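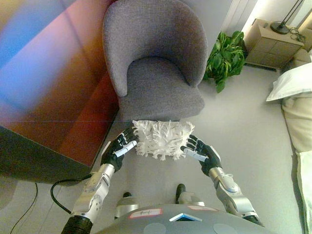

From: Colin Dunmore
To: Falletville town affairs list
Date: 2024-08-28
Re: Bridge money

Pranab Bhuiyan wrote:
> The state has approved the stopgap for the Lurkow bridge. $4 million,
> good through November, so the crews stay on and the lane stays open.
> I think we can all relax a little.

Pranab, I'd hold off on relaxing. I read the bill last night, all 14 pages of it, and the word "approved" is doing a lot of work. The money is authorized. It still has to be released by the transportation office, and the last stopgap sat there for 7 weeks while Mostton got its paving paid for.

Also, $4 million covers payroll and the crane rental. It doesn't touch the steel order, and the steel is what we're short on. The county's own estimate had the full job at over $139 million — before the Wada approach road was added.
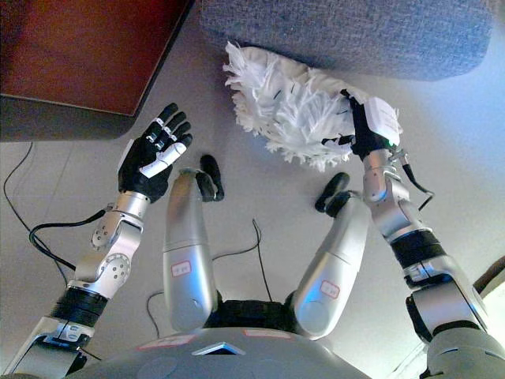 So what happens if November comes and there's no full-year budget? The crews get sent home and the bridge goes back to one lane, same as last winter, unless the county fronts the money itself.

I haven't heard one county supervisor say they'd vote for that. If you have, tell me who and I'll call them. Until then I'm telling my drivers to plan on the long way through Mostton.

Colin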